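Visit to the Trunlow workshop, August

Gaurav Pant met us at the door at 11 and took us straight to the folding cell. Trunlow runs it for Brosaser, and Gaurav looks after it with Poonam Jaiswal.

Setting up

The cell has two grippers facing one table. Poonam does the table first. The cloth goes on, gets pulled tight, and is clamped at the corners – she had a blue clamp on each of the two left ones. Then a shirt is laid out flat with the collar to the left and the hem to the right. A few soft creases are allowed. She used a white one with ULTRA Scale FiNE Data SMOL Models printed on the chest.
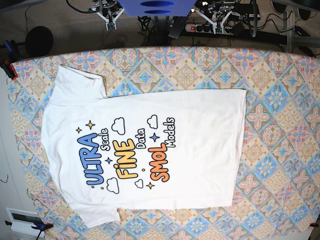
Looking after it

Every 300 folds Gaurav wipes the gripper fingers and checks that they close evenly. At 600 he goes over the cables by hand from the gripper down to the base, looking for rubbed spots. The fingers get replaced at 2000.

Most stops come from a plug working loose at the power strip, he told us. He switches off at the strip before touching any wiring, then runs both grippers open and shut with no shirt down.

We left after lunch. Poonam is sending me the clamp part number for our own table.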